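Le club se réunit le lundi, et nous en sommes maintenant à 10 séances depuis la rentrée. Notre projet s'appelle Pollis. Le but est simple à dire : apprendre à deux bras à plier des vêtements sur une table. Je l'avais proposé en juillet, quand je pensais encore que le linge était une chose facile.

Sibusiso Buthelezi s'occupe du réglage des bras et moi des enregistrements. Nous sommes 2 étudiants de première année, les autres ont plus d'expérience - et aussi plus de patience que moi. Le tissu noir me pose le plus de difficultés, car je distingue mal les plis sur mon écran.

Le vêtement noir, tenu en l'air et à plat sur la table :

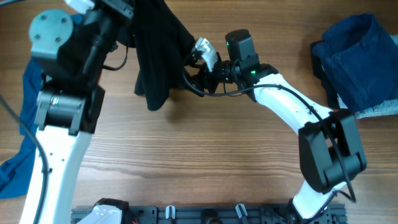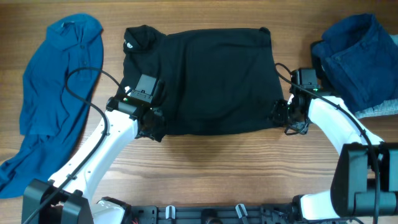
Avec le polo bleu-vert à côté :

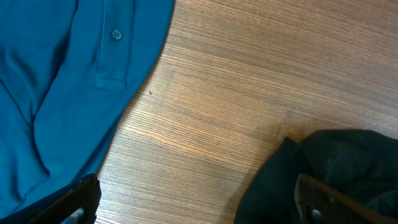 Pour la démonstration, il nous faut 1,000 enregistrements propres. Sibusiso voudrait que chaque essai commence avec le vêtement dans une position différente. Je suis d'accord avec lui, mais cela demande plus de temps et la salle ferme à 8 heures du soir. J'ai promis de préparer le tableau des essais avant la prochaine séance.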